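보낸사람: Ragnheiður Nørgaard
받는사람: 그리퍼 사용자 메일링 리스트
날짜: 2025년 2월 26일
제목: Re: [gripper-users] Penell 손가락이냐 Ikesach 손가락이냐, 그리고 패드 문제

도현 님, 그리고 목록에 계신 여러분 안녕하세요.

답장이 많이 늦었습니다. 메일을 받은 날 바로 쓰기 시작했는데, 쓰다 보니 확인해 보고 싶은 게 자꾸 생겨서 작업대로 갔다가 돌아오고, 또 갔다가 돌아오고 하느라 이렇게 되었네요. 그동안 다른 분들이 먼저 답을 주셨으면 저는 묻어갈 생각이었는데 다들 조용하시기에, 길어지더라도 제가 겪은 대로 적어 보겠습니다. 차 한 잔 옆에 두고 천천히 읽어 주세요. 제 한국어가 어색한 데가 있으면 너그럽게 넘어가 주시고요.

도현 님이 쓰셨습니다:

> 안녕하세요, 목록에 처음 글을 올립니다. 저희는 양팔 작업대를 꾸미는 중이고
> 팔과 컨트롤러(Drendex)는 이미 정했는데 손가락을 아직 못 정했습니다.
> 후보는 Penell의 좁은 손가락과 Ikesach의 넓은 손가락입니다. 카탈로그만
> 보면 Ikesach 쪽이 파지력도 좋고 패드 교체도 쉬워 보이는데, 저희가 다룰
> 물건이 열쇠고리, 작은 블록, 철사 공예품처럼 자잘한 것들이라 망설이고
> 있습니다.
>
> 궁금한 것은 이렇습니다. 얇은 금속을 집을 때 폼 패드가 도움이 되는지,
> 방해가 되는지요. 또 손목 카메라는 Rweyemamu 것을 쓸 예정인데 손가락이
> 화면을 너무 많이 가리지 않는지 걱정입니다. 마지막으로 손가락 모서리가
> 빨리 닳는다는 이야기를 들었는데 얼마나 자주 갈아야 하는지도 알고
> 싶습니다. 오래 써 보신 분의 말씀을 듣고 싶습니다.
>
> 도현 드림

질문 순서대로 답하면 좋겠지만, 손목 카메라 이야기부터 하는 게 나을 것 같아요. 저도 처음에 그걸 제일 걱정했고, 나머지 문제도 결국 카메라에 무엇이 보이느냐와 얽혀 있더라고요.

결론부터 말씀드리면, 많이 가립니다. 저희 작업대에서 손목 쪽 카메라로 보면 맞은편 그리퍼 몸체와 이쪽 손가락이 화면 한가운데를 차지해 버려요. 한 팔만 쓰실 때는 아래쪽만 가려지니 견딜 만한데, 양팔을 가까이 모으는 순간부터는 물건이 손가락 사이 틈으로만 보이는 때가 많습니다. 말로 하는 것보다 한 장 보시는 게 빠르겠지요.

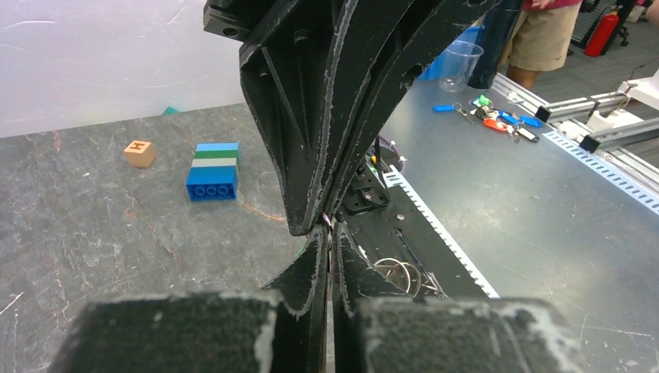
손목 카메라 화면. 왼쪽에 H자 나무 큐브와 장난감 블록, 오른쪽 금속 작업대에 열쇠 뭉치.

저는 이걸 카메라 탓이라고 생각해서 한동안 Rweyemamu 브래킷만 붙들고 있었습니다. 각도를 조금씩 바꿔 보고, 높이도 올려 보고, 한번은 아예 옆으로 빼 보기도 했는데요, 옆으로 빼면 멀리 있는 것은 잘 보여도 막상 손끝이 어디를 물었는지를 알 수가 없게 됩니다. 그래서 지금은 가려지는 걸 받아들이고, 손끝이 만나는 자리만은 꼭 화면에 들어오게 맞춰 놓고 씁니다. 도현 님도 처음 설치하실 때 손가락을 완전히 닫은 상태와 완전히 연 상태를 둘 다 띄워 놓고 각도를 잡으세요. 저는 닫은 상태만 보고 나사를 조였다가 다음 날 전부 다시 풀었답니다. (그날은 점심도 걸렀어요!)

넓은 손가락이냐 좁은 손가락이냐도 이 점에서는 차이가 납니다. Ikesach는 블록 모양의 두툼한 몸이라 아래 양쪽 구석을 크게 먹고, Penell은 날렵한 대신 길어서 가운데 쪽으로 올라옵니다. 제 취향을 물으신다면 구석을 먹히는 편이 덜 답답해요. 다만 저희 연구실 안에서도 의견이 갈려서, 옆자리 동료는 지금도 Penell 쪽 화면이 훨씬 보기 편하다고 합니다. 조작하는 사람이 화면의 어디를 주로 보느냐에 따라 다른가 봅니다.

이제 패드 이야기입니다. 얇은 금속에 폼 패드가 도움이 되느냐고 물으셨지요. 제 경험으로는, 집을 때는 도움이 되고 놓을 때는 방해가 됩니다. 맨 플라스틱으로 철사나 열쇠를 물면 힘을 줄수록 미끄러져서 빙글 돌아가 버리는데, 폼이 있으면 살짝 파묻히면서 자세를 잡아 줘요. 그런데 손가락을 벌려도 가벼운 고리가 폼에 걸려서 떨어지지 않는 일이 꽤 있습니다. 처음 볼 때는 프로그램이 멈춘 줄 알고 Drendex 로그를 한참 뒤졌는데, 로그는 멀쩡하게 열림 명령을 기록하고 있더군요. 범인은 폼의 보풀이었습니다.

그래서 저희는 놓기 동작 끝에 손목을 조금 비트는 움직임을 넣었습니다. 90도까지 돌려 본 적도 있는데 그건 과했고, 눈에 보일 듯 말 듯한 정도로 충분했습니다. 너무 크게 돌리면 고리가 떨어지긴 하는데 엉뚱한 데로 날아갑니다.

지난번 비교 때는 두 가지 손가락을 번갈아 달면서 모두 2,820번을 집어 봤습니다. 숫자는 그럴듯해 보여도 제대로 된 실험이라고 하기엔 부끄러운 것이, 중간에 패드를 한 번 갈았고 컨트롤러 설정도 한 군데 손을 댔거든요. 그러니 성공률을 표로 만들어 보내 드리지는 않으렵니다. 표로 만들면 누군가 어디에 인용하실까 봐서요. 느낌만 말씀드리면, 블록이나 나무 큐브처럼 면이 반듯한 물건은 어느 손가락이든 거의 차이가 없었습니다. 차이는 열쇠고리와 철사 퍼즐에서 났어요. 바닥에 납작하게 누운 고리는 Penell의 뾰족한 끝이 들어 올리기 쉽고, 일단 든 다음에 흔들리지 않게 버티는 것은 Ikesach가 낫습니다.

철사 퍼즐은 정말 고약한 물건입니다. 한쪽 끝을 잡으면 다른 쪽이 늘어지고, 늘어진 쪽을 잡으러 다른 팔이 가면 그 사이에 고리들이 자리를 바꿔요. 게다가 고리 안쪽이 비어 있으니 깊이 추정이 뒤쪽 작업대를 읽어 버리기도 합니다. 저는 이걸 시험 물건으로 고른 과거의 저를 가끔 원망하는데, 그래도 쉬운 물건만 가지고 비교했으면 아마 두 손가락이 똑같다고 결론짓고 말았을 거예요. 혹시 시험용 물건을 고르는 중이시라면 쉬운 것들 사이에 꼭 하나쯤 이런 걸 섞어 두시기를 권합니다.

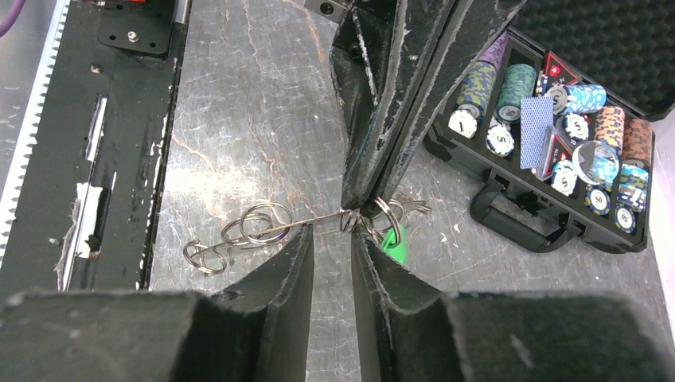
양팔로 주고받는 동작에서는 두 그리퍼가 한 점으로 모이게 되는데, 여기서 Drendex의 충돌 여유값이 문제가 됩니다. 공장 출하값 그대로 두면 상대편 손가락이 가까이 오기도 전에 팔이 섭니다. 작은 물건을 넘겨받으려면 손끝이 거의 닿을 만큼 들어가야 하니까 기본값으로는 도저히 안 되더라고요. 저희는 그 값을 세 단계에 걸쳐 줄였습니다. 한 번에 확 줄이지 마시고, 줄일 때마다 느린 속도로 충분히 돌려 보신 다음에 다시 줄이세요. 그리고 손가락을 바꿔 달면 치수도 달라지니 컨트롤러의 공구 길이도 다시 넣어 주셔야 하고요. 이걸 깜빡하고 Penell에서 Ikesach로 갈아 끼운 채 돌렸다가 두 손가락이 서로를 꾹 누르고 서 있는 것을 본 적이 있습니다. 다행히 부러지지는 않았지만 소리가 썩 좋지 않았어요.

마모 말씀도 드려야지요. 모서리는 닳습니다, 그것도 생각보다 빨리요. 검은 마감이 벗겨지면서 하얗게 일어나는데, 처음 보시면 금이 간 줄 알고 놀라실 수 있습니다. 저희가 그동안 떼어 낸 손가락 중에 실제로 금이 간 것은 없었고 전부 표면만 쓸린 것이었습니다. 다만 하얗게 된 모서리가 카메라에는 꽤 밝게 잡혀서, 밝기로 가장자리를 찾는 방식을 쓰신다면 은색 물건과 헷갈릴 수 있어요. 저는 유성 펜으로 칠해 본 적도 있습니다. 보기에는 좀 그렇지만 며칠은 갑니다.

패드는 날짜보다는 만져 보고 갑니다. 손끝으로 눌러서 되돌아오는 게 더디면 갈 때가 된 것이고, 보풀이 심하게 일어났으면 탄력이 남아 있어도 갑니다. 저희처럼 금속 고리를 많이 다루면 평평한 물건만 집을 때보다 훨씬 빨리 상합니다. 한 벌을 가는 데는 처음에 약 90분이 걸렸어요. 떼어 내는 건 금방인데 남은 접착제를 벗기는 일이 정말 지루합니다. Ikesach는 패드 받침이 따로 빠지니 여분 받침에 미리 붙여 두었다가 통째로 바꾸면 되고, 이 점은 카탈로그에 적힌 그대로였습니다. Penell은 손가락에 바로 붙이는 방식이라 여분 손가락을 넉넉히 사 두시는 수밖에 없습니다. 저희는 늘 네 벌을 서랍에 넣어 둡니다.

그래서 하나만 고르라고 하신다면, 도현 님의 물건 목록으로는 Ikesach로 시작해 보시라고 하겠습니다. 납작하게 누운 열쇠를 들어 올리는 게 아쉬우시겠지만, 그건 물건 밑에 살짝 폭신한 천을 깔아 주는 것만으로도 많이 나아집니다. 물론 작업대 표면을 바꿀 수 없는 일이라면 이야기가 달라지고, 그때는 한 팔에는 Penell, 다른 팔에는 Ikesach를 다는 방법도 있습니다. 저희도 4월에 그렇게 짝을 섞어서 제대로 돌려 볼 계획이에요. 이번에는 중간에 설정을 건드리지 않겠다고 동료들 앞에서 약속까지 했습니다.

한 가지 여쭙고 싶은 것도 있어요. 혹시 폼 대신 얇은 실리콘을 붙여 쓰시는 분이 계실까요? 보풀 문제는 없을 것 같은데 먼지가 앉으면 금세 미끄러워질 것 같아서 선뜻 못 하고 있습니다. 어떤 접착제로 붙이셨는지까지 알려 주시면 더할 나위 없이 고맙겠습니다. 실패담도 대환영이에요. 저는 사실 그쪽이 더 반갑습니다.

도현 님, 설치하시다가 막히는 데가 있으면 개인 메일 말고 이 목록으로 물어봐 주세요. 그래야 저보다 잘 아시는 분들이 제 틀린 말을 고쳐 주실 수 있으니까요. Drendex 여유값을 줄인 순서는 공책에 손으로 적어 둔 것뿐이라, 옮겨 적는 대로 따로 올리겠습니다.

Ragnheiður Nørgaard 드림

추신. Rweyemamu 브래킷에 딸려 오는 나사는 저희 것에는 조금 길었습니다. 조이기 전에 뒷면으로 튀어나오지 않는지 꼭 한번 돌려 보세요.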